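Laundry and Folding at Villa Skokach: Frequently Asked Questions
Guest Services, 5 November 2018
31 shares | 2 comments

How should shirts be prepared for collection?
Residents are asked to leave shirts folded, with the collar uppermost and all buttons fastened. Items left in a heap will be returned washed but unpressed.

Is there a table for folding?
The folding table on the first floor was removed in September. Until a replacement is fitted, the bed is a suitable surface – spread the garment out and smooth the creases from the collar down to the hem before turning in the sides. 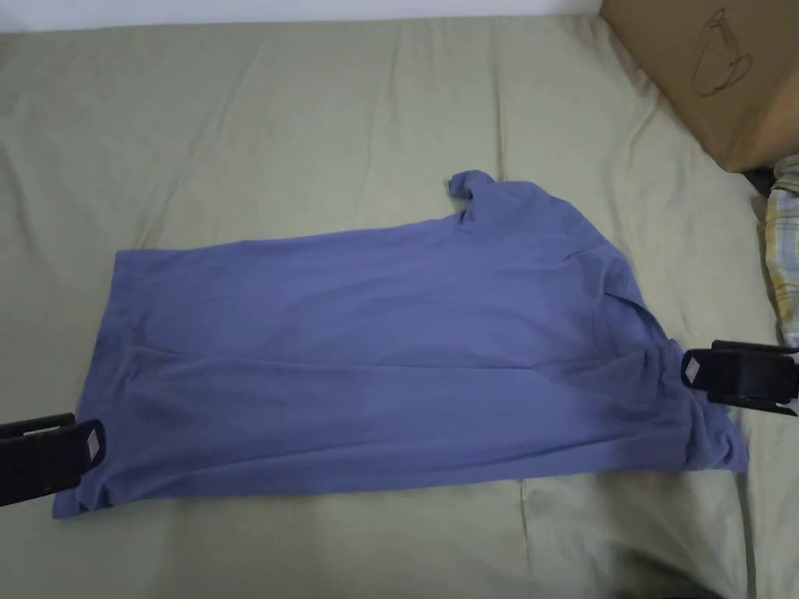 Sleeves should be laid back along the body and the hem brought up once, then again. Knitted cotton should not be pulled hard at the corners, as it may lose its shape.

May I hang my shirts instead?
Yes. Hangers are available from reception, at no charge.

What is the limit for each bag?
Each Pokitz laundry bag may hold up to 3000 grams. Heavier bags will be divided and charged as two.

How do I report a missing item?
Please complete the form at reception, quoting your bag number.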